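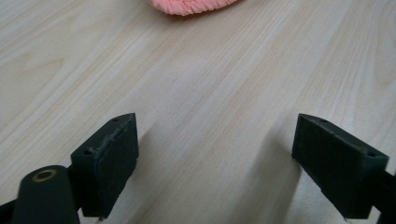

Sharada Nambiar wrote in after the last edition to say that her scale gave a different weight for the same bag of flour every morning, and that the quick-start card had told her this was impossible. The card is wrong. A kitchen scale can drift for a dozen dull reasons, and most of them are covered in this section.

Section 2: Setting up the Wamo 909

Read this before you weigh anything you care about. The Wevstead leaflet says the scale is "ready in seconds." Allow longer than that.

2.1 Choosing a place

1. Pick a table or counter that doesn't rock. Press down on each corner with your palm. If it moves, the scale will move with it.
2. Keep the scale off cloths, cutting boards, placemats and anything else with give in it. The feet need a hard surface.
3. Stay clear of the stove, the fridge and any vent that blows warm or cold air.
4. Leave a hand's width between the scale and the wall. A bowl that touches the wall or backsplash will read light.

NOTE: The box claims "self-leveling" feet. They are rubber pads. They will grip a smooth top well enough, but they won't correct for a slope, and we would ignore the claim.

CAUTION: Dark rubber feet can mark a pale finish if they are left in one spot for months. Lift the scale now and then and wipe under it.

2.2 Fitting the batteries

1. Turn the scale over onto a folded towel. Don't rest it on the display.
2. Slide the cover toward the arrow and lift it off.
3. Pull out the plastic tab. All of it – a torn strip left behind is a common cause of a dead display.
4. Fit the batteries as marked and close the cover until it clicks.
5. Turn the scale upright and wait for the zero to stop flickering.

Use plain alkaline cells. Rechargeables are allowed by the leaflet, but they run at a lower voltage and the low-battery sign comes on early. The leaflet also promises a year of use from one set. We have no idea how that was worked out, and we get six months with the backlight off.

2.3 First check

The maker says every scale is calibrated before it leaves the factory. Maybe so. It then rides in a truck.

1. Switch on with nothing on the plate. Wait until the display settles on 0.
2. Place a calibration weight in the middle of the plate and write down the reading.
3. Move the weight to each corner in turn and write those down too.
4. Take the weight off. The display should go back to 0 without help from the TARE button.
5. Repeat at another time of day.

If the readings agree, stop there. Calibrating a scale that is already right can only make it worse. If the corners disagree with the middle, check the feet for crumbs and the table for a slope, then start again.

NOTE: Coins, sugar packets and cans of beans are often suggested in place of a real weight. Coins wear down, packets are filled loosely, and the number on a can leaves out the can. They will tell you if the scale is badly off and very little else.

2.4 Calibrating

1. Switch off. Hold UNIT and press ON until CAL appears.
2. Let go of both buttons and keep your hands off the table.
3. When the display flashes a number, put that exact weight on the plate.
4. Wait for PASS. If you see FAIL, remove the weight and go back to step 1.

CAUTION: Never guess at step 3. The scale believes whatever you put on it, and it will go on believing it until you calibrate again.

2.5 The Tastitz app

You don't need it. The scale weighs the same without a phone nearby. If you want the recipe timer, turn on Bluetooth, open the app and hold TARE for eight seconds. Say no to location sharing – we refused it and lost nothing we could find.

The app's "freshness score" is worked out from weight alone. A scale can't smell a fish, and we would not eat one on its say-so.

2.6 Bowls and jugs

The Benítez bowl sold as a matching extra is a decent bowl. The claim that it "improves accuracy" doesn't hold up, as any bowl that fits on the plate and leaves the display in view will do as well. Put the bowl on, press TARE, wait for 0, then add the food.

For yeast, salt and spices, the scale may miss very small amounts dropped in slowly. Weigh them in a separate cup and tip them in at once, or use a spoon measure and accept that it is a spoon measure.

If the display shows Err with the plate empty, take the batteries out, wait a minute and repeat 2.2 from step 4. If it comes back, see Section 8.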